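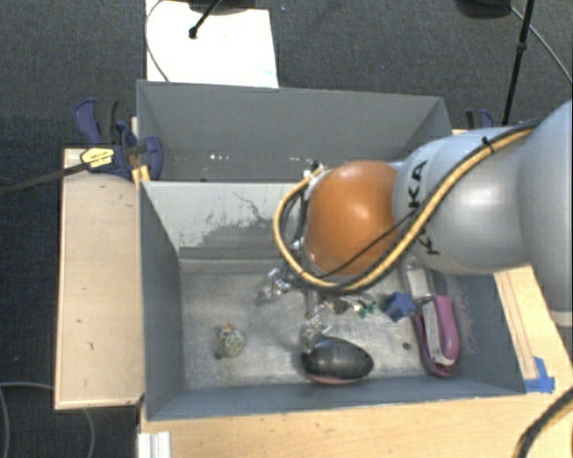

Week 5: How Towns Got Their Salt

Reading for this week: chapter 4 of the course pack, plus the Gavilby toll table at the back. Bring the toll table to class, we will be using it a lot!

Last time we ended with the brine springs and why people settled near them even when the farmland was poor. This week we follow the salt out of the boiling house and down the road, and for me this is where the subject really comes alive.

1. Making it

Brine comes out of the ground weak or strong, and everything else depends on that. Strong brine needs less boiling, so less firewood, so fewer carts coming in from the woods. The Darberg springs were strong and the Venter springs were weak, and you can read the difference straight off the old maps: the woods near Venter shrink with every survey, while Darberg keeps its trees for another three generations.

The pans were wide and shallow. Workers skimmed the scum off the top (egg white or blood was often stirred in to help it gather), then let the salt form slowly for coarse grains or boiled it hard for fine ones. Coarse salt went to fish and meat. Fine salt went to the table and to butter. Keep these two grades apart in your notes, because they were taxed differently and the toll table lists them on separate lines.

2. Moving it

Salt is heavy, cheap by weight, and ruined by rain. Think about what that means for a carter! You want a short road, a dry road and a covered load, and you rarely get all of them at once. Most Darberg salt went by pack animal as far as the river and then by flat boat to Gavilby. The river leg was slower in a dry summer but it cost far less, and the boatmen took some of their pay in salt, which they sold on in the villages along the bank.

The Gavilby toll book gives us one full year of traffic. It records 2,319 loads through the river gate, and 1,014 of those were coarse salt. The rest is fine salt along with a category the clerk calls "gray," a word I have argued over with colleagues for years. My own view is that it means pan scrapings sold for cattle — but the pack includes the other reading as well, and you are welcome to disagree with me in your paper.

3. Taxing it

Everyone needs salt, so everyone can be made to pay for it. A tax on wine can be dodged by drinking beer. A tax on salt reaches the poorest kitchen in the district, and it falls hardest in late fall, when families are putting up meat for the winter.

Look at the Drumell petition (course pack, last section). It carries 172 marks and signatures, and the people who put them there complain less about the rate than about the measure. The toll men heaped the bushel when collecting and leveled it when selling. Read that passage out loud if you can, it is wonderfully angry.

Terms to know

Brine: water with a lot of salt dissolved in it.
Pan house: the building where brine was boiled.
Heaped measure: a bushel filled above the rim.
Struck measure: a bushel leveled off with a stick.
Salt road: any regular route for salt, including the river ones.

For next class

Pick one month from the toll table and write a page on what was moving and why. Fall is the easy choice. January is harder and more fun, with the river partly frozen and a few stubborn carters still on the road.

The short paper is due in week 7, 3 pages, double spaced. Drafts are welcome in office hours until 4 p.m.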